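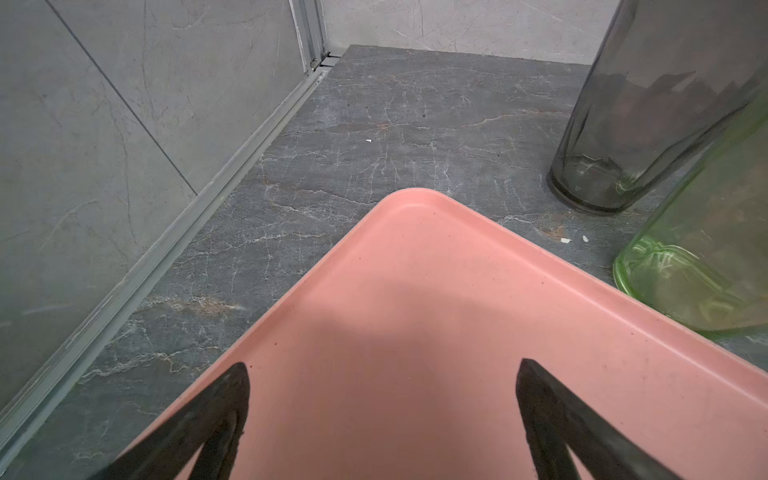 Cundstead Home Forum > Walls and floors > Tiling
Thread: Grout or silicone in internal corners, large format tile on backer board

mortarboard_k
Posted 5 May 2018
I'm tiling a utility room recess, three walls, with porcelain in a marble pattern. The recess is 640 mm deep. Tiles measure 608 x 297 mm on my rule and are consistent across the boxes I've opened. Substrate is cement backer board on timber studs, screwed and taped, no tanking because there is no shower in there, only a sink on the return wall.

The back wall is done and grouted with Clakena fine joint in light grey. I stopped short of the two internal corners. The tiler who did our bathroom grouted his corners and they have been fine for six years. The tile supplier's leaflet says flexible sealant in all changes of plane. I would prefer grout because the colour match is exact and silicone next to grout always looks like silicone next to grout. Joint width in the corners is 3 mm on the left and a bit over that on the right, where the stud is out of plumb.

Is there a technical case for silicone in a dry corner, or is it belt and braces?

hodcarrier52
There is a case. Two walls on separate studs move independently. Timber takes up and gives off moisture through the year and the boards go with it. Cement grout has next to no capacity to stretch, so the movement comes out as a hairline crack at one tile edge. In a dry corner the crack does no harm, but you will look at it every time you do the washing.

Rake out anything that has got into the corner and use sealant.

lime_and_let
I disagree in part. I have grouted dry internal corners on solid walls for years and had very few back. On studs I would think twice, but a lot depends on how the corner is framed. If both boards are fixed to the same corner stud assembly and taped, the differential movement is small. What is behind yours?

mortarboard_k
Two studs screwed together at the left corner. At the right corner there is a single stud and a batten packed out to meet it. The batten is fixed to a block wall.

hodcarrier52
Then the right corner is timber stud meeting masonry. That is the worst one to grout. Left is arguable, right is not.

lime_and_let
Agreed on the right. I'd still grout the left and see.

S. Pillai
If you do one in silicone, do both. Two finishes in a recess that size will be noticed more than a slight difference in shade.

On the colour question, several grout makers sell a sealant tinted to their own range. Clakena do one. It is close when fresh, and it has a sheen that grout lacks. I rub mine with a damp white pad after full cure, which takes some of the shine off. Test a scrap first. Polished porcelain will tolerate that but the pad can mark a soft glaze.

Sumathi Pillai

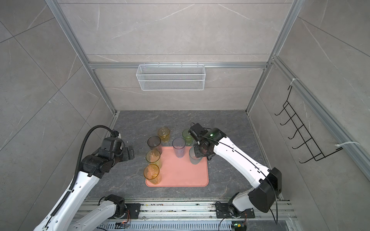

The other point is depth. Sealant wants to bond to two faces only, the two tile edges. If it also sticks to the board at the back of the joint it cannot stretch properly and it tears down the middle or lets go at one side. For a 3 mm joint there is not much room to fit backer rod, so a strip of bond breaker tape in the corner is the usual answer. Ordinary low tack decorating tape is not suitable, it goes soft.

Sumathi Pillai

mortarboard_k
I hadn't considered bond breaker. Does it matter in a joint that small? The tile is 9 mm thick, so the joint is three times as deep as it is wide.

S. Pillai
It matters more. A deep narrow bead is stiff. You want it wider than it is deep, or at the least square. You won't manage that at 3 mm with 9 mm tile unless the joint is partly filled. Some people pack the back with grout, leave it to harden, then tape over it and seal the front few millimetres. I don't like it. The packed grout bridges the joint and you have defeated the purpose.

lime_and_let
In practice almost every tiler in the country runs a bead over the face of the corner with no tape and no rod and it lasts ten years.

hodcarrier52
It lasts until the first cold December with the heating on full. I've cut out a lot of it.

lime_and_let
You have cut out the ones that failed. You weren't called to the others.

hodcarrier52
Fair.

adebisi_tiling
Trade here, Adebisi Tiling. Both of you are describing real jobs. My method on stud corners:

Lap the tile so that the joint falls on one face, with the tile on the second wall running up to the face of the first. Leave 5 mm. Vacuum the joint, wipe both edges with isopropyl alcohol and let it flash off. Narrow polythene rod or tape at the back. Neutral cure silicone, gunned from the bottom up so it is pushed into the joint. Tool once. Don't go back over it.

Acetoxy silicone (the vinegar smell) is cheaper and sticks very well to glaze. It is less happy against cement board and can stain natural stone. Yours is porcelain, so staining is not the concern, but you have cement behind it.

mortarboard_k
My corners are 3 mm because I set the back wall first and tight. Can I open them up?

adebisi_tiling
The side walls are not on yet? Then set your side tiles off the back wall by 5 mm and the job is done. Trim the cut edge, which should be at the front of the recess anyway. At 640 deep with a 608 tile you will have a sliver at the front whatever you do, unless you set out from the middle. 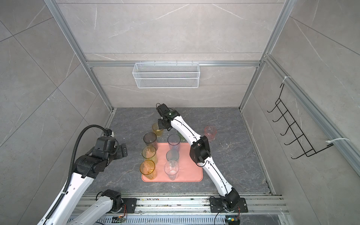 Turn the tile upright if the pattern allows. Two at 297 plus joints leaves you a strip of just under 40 mm, which is no better. I would start with a cut at the back and another at the front, roughly equal, with a full tile between them only if you are running them upright. Laid flat, go for two halves of 317 or so and put the joint in the centre line.

mortarboard_k
I'd drawn it as one full tile and a sliver. Centre joint makes more sense. Does it look odd against a back wall in stretcher bond?

S. Pillai
Line the courses up and it will not. The horizontal joints are what the eye follows round a corner.

lime_and_let
Second that. Check the right wall for plumb before you commit. If the batten is out, pack it now. Adhesive is a poor way to straighten a wall.

steren_road
Reading this with interest as I have the same thing to do around a boiler cupboard. Is there any objection to acrylic sealant in a dry corner? It takes paint and is a better match for matt grout.

hodcarrier52
It shrinks as it dries and has less stretch. Acceptable against a ceiling. I would not use it tile to tile on studs.

adebisi_tiling
Same. Use it at the top edge where the tile meets plaster.

mortarboard_k
Right wall batten was 4 mm out over the height. Packed and refixed. Side walls go on next, 5 mm off the back, tape in the corner, Clakena tinted silicone. I will leave the left one matching as Sumathi suggests. The small amount of grout in the left corner came out with an oscillating tool, and I chipped one edge doing it, but the side tile will cover that.

lime_and_let
Use a manual rake near glaze next time. Slower, fewer chips.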